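The night before the Varela show opened, Declan Dolan rang me to say the big painting was hanging upside down.

"How can you tell?" I said. I wasn't being smart. The painting was *Gutau, Low Tide*, two metres of grey with a bit of other grey in it, and I'd walked past it all week with a cup of tea and never had a clue which way it went.

"Because Asnakech is here," he said, "and she painted it."

So back on went the shoes.

I should explain that I wasn't a curator. I did the wall labels and the wine, and I'd been doing them for four years at the Varela, a narrow little gallery wedged between a tyre shop and a bakery. Declan owned the place and did the worrying. Gemechu Moges did the hanging, and he was very good at it, which made the whole thing more awkward, really.

When I got there Gemechu was up the ladder with his arms folded, which isn't something I'd try on a ladder. Asnakech Gebremichael was sitting on a packing crate, eating a finger bun from next door. She didn't look angry at all. Declan looked angry enough for a full house.

"There's an arrow on the back," said Gemechu. "I followed the arrow."

"I put the arrow on before I finished it," said Asnakech. "Then I changed my mind."

"You changed your mind about which way is up?"

"Haven't you ever?" 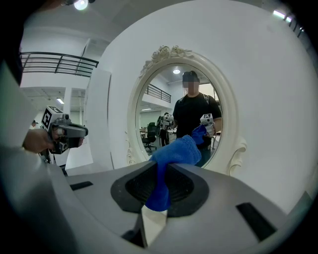
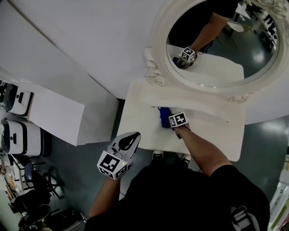
He thought about that for longer than I expected. Then he came down and the two of us got hold of a side each, with Declan hovering behind saying "careful" every time one of us breathed. We turned it and got it back on the hooks, and I went and stood by the door where the customers stand.

I wish I could tell you it looked better. It looked the same, only now the slightly darker grey was at the bottom and I felt a bit heavier in the legs. Declan said it was a revelation. Gemechu said it was two centimetres off level and went back up.

Asnakech kept chewing. She got off the crate, walked right up until her nose was nearly on the canvas, then all the way back to the desk, where my labels were laid out in rows.

"Who wrote this?" she said, holding one up.

It was me, of course. I'd written that the painting captured the colour of the harbour just before rain, and I'd been quite pleased with it – I'd even read it out to Natnael Yimer at the bakery, who said it was lovely and gave me a free coffee.

"It's a car park," she said. "It's the car park at Gutau, where my sister taught me to drive. The tide's behind you. You can't see it."

Declan made a small noise. The catalogue had gone to the printer in April, with the harbour in it, 2000 copies.

"I can fix the label," I said.

She looked at the painting again, then at the label, and licked the icing off her thumb.

"Turn it back over," she said.

"Over?" said Gemechu, from the ladder.

"The way you had it. With the arrow." She put my label down on the desk and squared it up with the others. "That way it's the harbour."

Declan sat on the crate. Gemechu said a word I won't put down here, quite gently, and held out a hand for me to take the other side.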